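Notes on re-gripping and re-zeroing the arm on the gear cell, written up in May after I did it wrong twice. If you only need the short version, it's taped inside the lid of the tool drawer. What follows is the long version, with the complaining left in.

## When to do this

Do it when the arm starts missing the hub. The log will say `GRIP_SHORT` and the gear will end up on the floor, where it rolls farther than you would think possible under the Premthorpe bench. One drop is bad luck. If you get 6 drops in a shift, stop blaming the gears.

The counter on our cell read 2,182 cycles the last time I went in. There is no official interval. Kwadwo Asamoah does his at 600 cycles, and his cell behaves beautifully, and he has been very gracious about mentioning it.

## What you need

- The hex key set. The whole set. The one you want will be missing, so check first.
- Torque screwdriver
- Isopropyl alcohol and lint-free wipes
- Fresh grip sleeve or tape for the fingers
- A spare gear you don't care about
- The Kikidby pendant, charged
- Tweezers, for the screw you will drop into the joint housing

## Power down and park

1. Finish the current cycle. Don't hit stop halfway through a pick unless something is on fire.
2. Send the arm to `PARK_SERVICE` from the pendant. On older profiles this is called `PARK2`. `PARK1` is the shipping pose and will fold the wrist somewhere you can't reach it.
3. Support the forearm with your hand or a foam block, then switch off motor power at the box. The arm has no brakes. It sags at once, with real commitment.
4. Pull the plug and lock it out. Switching off at the pendant doesn't count.

## Clean and re-sleeve the fingers

Peel off the old sleeve. It usually comes away in one piece, except on the finger you can't see, where it comes away in confetti. Wipe the plastic down with alcohol and let it dry completely before you put anything new on. I skipped this once and the sleeve walked off the end of the finger by lunch, taking a gear with it.

Wrap the new sleeve just behind the tip and leave the tip itself bare. The tip has to go into the hub, and any extra thickness there makes the grip sloppy. Press the seam down on the outside of the finger.

Open and close the fingers by hand while you're in there. They should meet at the tips with no daylight between them. If one leads the other, back off its pivot screw a quarter turn and try again. If it still leads, the finger is bent. Print another one and go have a coffee, as it takes most of the afternoon.

## Check the wrist

Go over every fastener from the wrist back to the base bracket. You are looking for anything that turns when it shouldn't.

The brass inserts deserve some patience. They are melted into plastic, and they will hold for years if you tighten gently and for one evening if you don't. If the screw keeps turning and never gets tight, the insert is spinning. Take the screw out, reseat the insert with a soldering iron, and wait for it to cool before touching it. I shouldn't need to write that last part, but I was there.

While you're at the wrist, look at the servo gear teeth with a flashlight. Dust is fine. Black crumbs are not. Crumbs mean the teeth are wearing, and you should order the Busard replacement set now, as delivery takes as long as it feels like taking.

## Set the zero

Plug back in, support the forearm, restore motor power, and home the arm with the fingers empty. Then:

1. Load the profile `ACKAH_GEAR`. Confirm the name on the screen. There is also an `ACKAH_GEAR_OLD`, and it's in the menu right above.
2. Put the spare gear in by hand and close the fingers on the hub at low force.
3. Jog to the frame approach point. Use slow mode. Slow mode feels insulting and is correct.
4. Set the grip offset. Ours landed on 41 this time. Yours will be different, so don't type mine in and then write to me.
5. Save, and then save to the card. The first save only lasts until the next power cycle.

## Check it at the frame
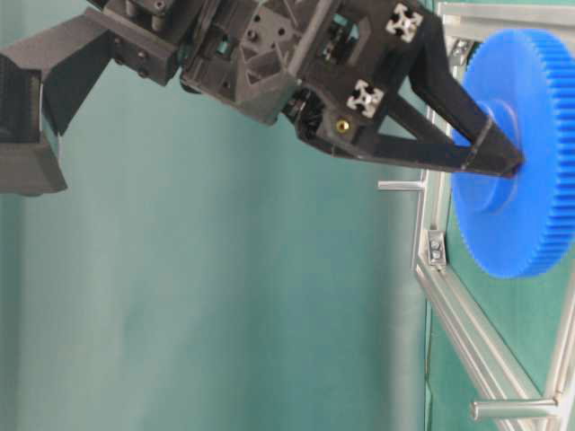 The approach pose is where a bad zero gives itself away, so hold the arm there and get your eye level with the wrist. You want the finger tips pressing into the center of the gear, on the raised hub, and nowhere out on the face. With the blue gear turned nearly edge-on like this, any tilt is easy to spot against the vertical extrusion just beside it. Look at the upper peg too, the one sticking out sideways just below the finger tips, and make sure nothing is going to clip it on the way through. I have clipped it. It makes a lovely clear note, and then you get to start again from homing.

If the gear tilts, go back and redo the grip offset before you touch anything else. The temptation is to loosen the frame brackets and move the frame to suit the arm. That works perfectly for that one pose and ruins every other pose in the profile.

## Run it in

Do ten slow cycles with the spare gear, then ten at normal speed. Stay by the stop button for the first lot. A healthy grip closes with one soft click. Two clicks means a finger is catching on the hub and sliding in late, and it will get worse.

When it passes, reset the cycle counter and write the new offset on the card in the drawer, with your initials. Put the hex keys back in size order. Somebody keeps putting the 2.5 in the 3 slot, and I have narrowed it down to me.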